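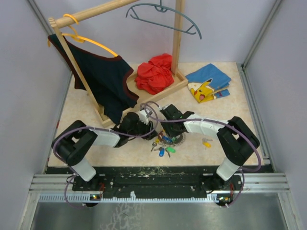

Keys in a round dish.

Why I Still Want a Key for My Door

My building has 33 apartments, and in April we received a letter from the management. The old locks will be removed and each door will get an electronic one, from a company called Kelano. To open it, we must use an application on the phone. The letter said this is a present for us. On the second page it said that each apartment will pay 125 dollars.

I am not against new things. I pay my bills with the phone and I talk to my mother on it every evening. But I think a door is a different matter, and I want to explain why.

A key is very simple to understand. A child of seven can use it, and also a man of 90 years. My neighbor Nayeli Quezada lives on the fourth floor and her telephone has buttons. When she asked how she will enter her home, the office told her that her son can install the application. Her son lives in another state. So she must buy a phone for 70 dollars, learn it, and keep it charged, only to arrive in her own kitchen.

Then there is the question of lending. When I travel, I give my key to Karla Ponce, who waters my plants. I put it in her hand, and when I return she puts it back in mine, and usually we drink coffee. With the new system I must send her an "invitation" that expires. I understand it is safer. Still, I feel a little ashamed to send my friend something which expires.

Some people tell me that keys get lost, and this is true. I lost mine two times in eleven years. Both times the locksmith on Zepeda Street helped me, and he did not need to know at what hour I come home. The new lock writes down every opening. The letter does not say who reads this list, or for how long it is kept. I wrote to ask and I received an automatic answer.

What I propose is modest. Let the people who like the application have it, and let the others keep a normal cylinder in the same door. Such locks exist – my cousin has one in his office and he uses both sides of it. It would cost a little more, and I am ready to pay my part.

The meeting is at seven in the evening, in the laundry room. I will bring my letter, and Nayeli will come with me.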